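# Julley Robot Club – Questions We Get a Lot

**Do I need to know how to code?**

Nope! Plenty of people join without having written a single line. Thursday evenings start with a short beginner hour, and Joon-young Maeng is great at getting you unstuck.

**What would I be working on?**

Everyday household jobs, mostly. This season's project is called Palomino, and the goal is a robot that can tidy a desk: open a drawer, put something in it, close it again. We record people doing the job by hand with a gripper, then train on those recordings. We want 3,000 of them before the spring meet and we just passed 1,000, so there's lots left to do.

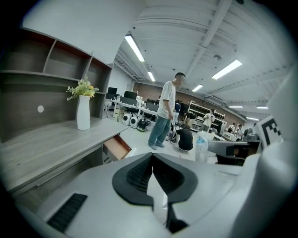

*The desk with its drawer open, flowers on top, and club members at work farther back.*

**Is recording boring?**

Some of us love it! You get a feel for how much your own hands do without thinking. Drawers are trickier than they look – pull at a slight angle and they can stick. We switch off after 5 tries so everyone gets a turn.

**Do I have to buy anything?**

No. Tools and parts stay at the shop. Bring a laptop if you have one.

**Can I compete?**

Yes, if you want to. The Borkell Cup is in March and the team list is open to all members, first-years included. Plenty of people skip it and just build.

**I missed the first few meetings. Is it too late?**

Not at all. Come by any Thursday at 6 p.m. and ask for Wilson Ríos, who'll find you a group and show you where the tools go.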